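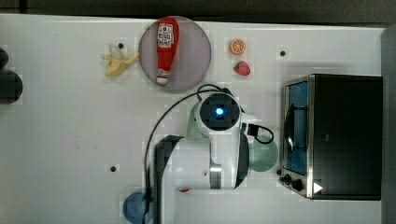
Wording a notice for a memorial tea months after the funeral?

brambleandtea
Posted November 2023

Hello all, I've lurked here for ages and now I need some help from people who are better with words than me. My aunt died in April and we had a very small cremation, only four of us there, which was what she'd asked for. At the time we put a tiny notice in the local paper with her name and the date and "private funeral" and left it at that. Stellari Funerals sorted it all and they were lovely.

The trouble is she lived in Saltum nearly all her life and knew everybody. Choir, allotments, the school kitchen, you name it. People keep stopping my mum in the street and saying they never got to say goodbye, and one or two have been a bit huffy (I do understand, but it isn't Mum's fault!). So we've booked the chapel hall for an afternoon and we want to put a second notice in to say come along, have a cup of tea and tell us your stories.

I've had a go and it keeps coming out wrong. Either it sounds as though she's only just died, or it sounds like an advert for a coffee morning. Do I have to put the date she died in again? Do I say "memorial service" if there isn't a vicar or anything? And is it rude to say no flowers when it's this long afterwards? The paper charges by the line as well, so I can't waffle like I'm doing here.

Oh, and the family is split over whether to list everyone. Last time we left the grandnephews off and there were Words.

Any help very gratefully received.
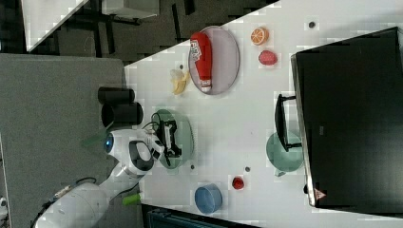
One more thing I forgot, her married name was different from the name most of the older ones knew her by. She went back to her maiden name years ago but half the choir never took any notice. Do I put both?

quietlyknitting

So sorry about your aunt. We did nearly the same thing for my dad, so I'll tell you what we ended up with.

Yes, put the date in again, but near the start and in a plain way, so nobody gets a shock over their breakfast. Ours began with his name, then "who died in" and the month and year, and then straight on to "Family and friends are invited to an afternoon of tea and memories at..." with the place and time. I wouldn't call it a service if there's no service. People will turn up in black on the dot expecting hymns, and a couple of ours did even so, bless them. "Gathering" was the word we liked best. Put "any time between 2 and" whatever time you finish, if you don't mind people drifting in and out.

I'd definitely put both names. The way it was done in ours was the current name first and then "formerly" and the other one. My dad was known by a nickname and we put that in inverted commas in the middle, and two old workmates told us they'd never have spotted him otherwise.

As for flowers, "no flowers please" isn't rude at all. If there was something she cared about you could say donations to that, but keep it short.

Family lists, oh dear. We said "from all the family" and still got a phone call. You can't win, so go for the cheap version!

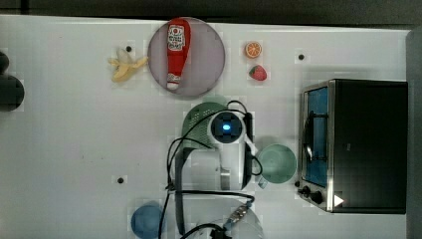
Plate, ketchup and a peeled banana on the white table

murkarex_mum

ask the paper if they do an "acknowledgements" or "in memoriam" column, ours is cheaper than deaths. also facebook

oldgatepost

I'd agree with nearly all of what quietlyknitting says. The only bit I'd do differently is the date. If lines cost money you could just say "who died in April" and leave out the day, as it's been printed once already.

For what it's worth, this is how I'd set it out. Put your aunt's name where I've put the dots:

"... (formerly ...), of Saltum, who died in April. Her family would love to see her friends for tea at the chapel hall. Please bring a story or a photograph. No flowers."

Then the date and time on a line of their own. It came to 3 lines without those when I tried it in narrow columns, though your paper may be different. Do ask to see a proof before it goes in. My mother-in-law's had the wrong hall in it and we had people sat outside the Methodists for half an hour.

And put a card up in shop windows too. When it was my turn, Hosseinzadeh Bakery let me tape one by the till and I think more came from that than from the paper. The older ones in our village don't all take the paper any more, but they do all buy bread.

brambleandtea

Thank you so much, all of you! I read the wording out to Mum and she had a little cry and said yes, that one. We're having "formerly" and "from all the family", and I'm ringing the paper tomorrow to ask about the cheaper column.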